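Valmont Countertop Sealer, 23 oz
Item 717. By Gentile. In stock, ships from Gerero warehouse

Penetrating sealer for natural stone. Marble, granite, travertine, limestone. Water based, low odor, dries clear. No shine added, if you want shine get the Valmont Polish (seperate listing).

Updated 2023-09-19: new cap, same formula.

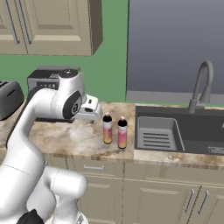
How to use
Clean the stone first. Plain dish soap, rinse, let it dry overnight. Spray a light coat, spread with a lint free cloth, wait, wipe off everything that's left on top. Do not let it dry on the surface or you get haze. Haze comes off with more sealer and a clean cloth, rub hard.

Second coat for light marble, same day is fine. Keep off the counter overnight.

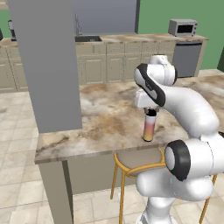
Do I need it?
Drip test. Few drops of water on the stone, leave them a while. Dark spot = time to seal. Beads up = leave it alone. Check by the faucet first, always goes there before anywhere else.

Will NOT stop etching. Lemon, vinegar, wine, tomato will still mark polished marble, no sealer fixes that. We get this email every week. Wipe spills quick.

Not for quartz, laminate or tile glaze. Grout ok.
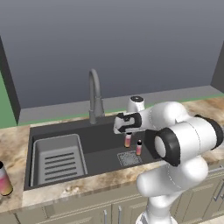 Goes well with
Fluvley microfiber cloths
Gentile Daily Stone Spray
400 and 600 grit hand pads, for honed stone only, test a corner first

Shipping and returns
Ground only, its a liquid. Unopened bottles can come back, opened ones can't. Leaky on arrival, send a photo of the box and we ship another.

Questions about a particular stone, write to Mariama Sulemana at the Gerero desk. Tell her what the stone is and when it was last sealed, if you know.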